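Nov 27, 2018

sim results, finally

Quick one before I have to run. Been promising Shirin a writeup of the randomized-background stuff since April so here goes, unedited, sorry.

Short version: training the grasp policy in simulation with silly tables and silly rooms works better than training it with a nice careful model of our own lab. Teemu spent weeks on that lab model. He is taking it well.

Setup is the same as before. Policy gets one camera view, outputs a small motion plus open/close, repeat until it closes or runs out of steps. No depth. What changed is the world around the arm. Every episode now picks a tabletop texture, a backdrop, a light direction, and a handful of objects out of the pool. 600 backdrops in the pool at the moment, indoors and outdoors, whatever Bianka could get into the renderer without it falling over. Physics stays put. Only the looks change. (We tried friction too, in a seperate run. Different post.) 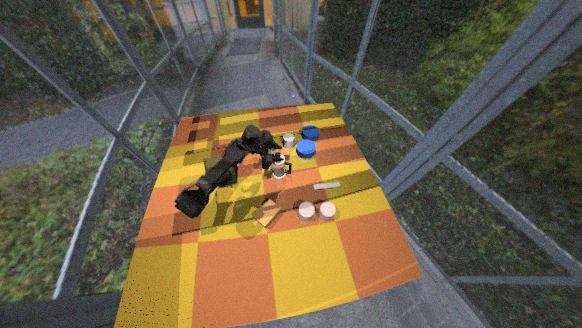

Kunero sim, yellow/orange checker table, glass corridor backdrop. Gripper over the little white jar.

I like the checker ones for debugging becuase you can see straight away if the shadow is wrong. We had a bug in October where the arm's shadow got drawn from the previous light direction. Didn't hurt the numbers much! Which says something about how much the policy cares about shadows, or how much it doesn't.

Anyway, numbers. Real arm, objects it hadn't trained on, 200 grasps per policy:

Lab model only: 94 good
Random textures, fixed room: 131 good
Random textures + random backdrops: 158 good

Same network, same amount of training for all three. I ran the last one twice since I didn't believe it, second time came out at 155. Esko wants more seeds and he's right, one training seed each is thin. Doing 11 next, if the cluster queue lets me.

Things that still go wrong:

Thin flat stuff. Bars, tiles, bits of card. Gripper comes down, closes on nothing, lifts, very proud of itself. Same failure in sim and on the real arm so I'm guessing it's the one camera and not the transfer.

Two things side by side. It goes for the gap.

Handles, sometimes. Tends to grab the body and bump the handle with a finger. Counts as a success if it lifts but it's ugly.

Also tried cutting the backdrop pool way down to see when it breaks. Early curve looks flat for longer than I'd have guessed, then drops fast. Only 2,000 episodes per point though, so not plotting it yet.

Code's on the Seppälä branch, config is called rooms_all. Don't use rooms_old, the camera offset in it is wrong. Impi has the object meshes if you need them, ask her before copying the whole folder, its huge.

More when the seeds are done. Train in ten minutes.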